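How do I get old wallpaper paste off a wall before painting?

Print | E-mail

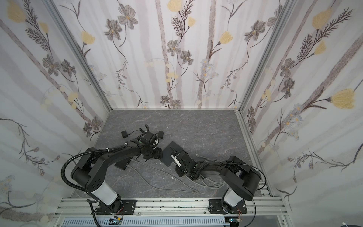
Severino Miranda
I stripped the paper in our back bedroom in June and thought the wall was ready. When I put on a test patch of primer it crackled in a few places and I could rub it off with my thumb. The walls are plaster and the house is on the old side. Do I have to get every bit of paste off, or will a different primer cover it?

Macarena Bustamante
Get it off. Latex primer wets old paste and lifts it. Fill a bucket with hot water and a squirt of dish soap, wet a section with a sponge, wait 8 minutes and scrape with a wide plastic knife. Then rinse with clean water and change it often – if it's cloudy you are only spreading paste around. When the wall is dry, run your hand over it. Any slick spots need another pass. Scrape off the test patch too, and sand the edges of it.

Gordon Marchand
I just used an oil primer over mine, no problems so far.

Cayetano Villanueva
Oil primer is fine over a thin film, but I wouldn't trust it over thick paste. I'd wash first like Macarena says and then prime. Give plaster a couple of days to dry with a window open. Turn off the power to the room before you work near the outlets with a wet sponge.

Print | E-mail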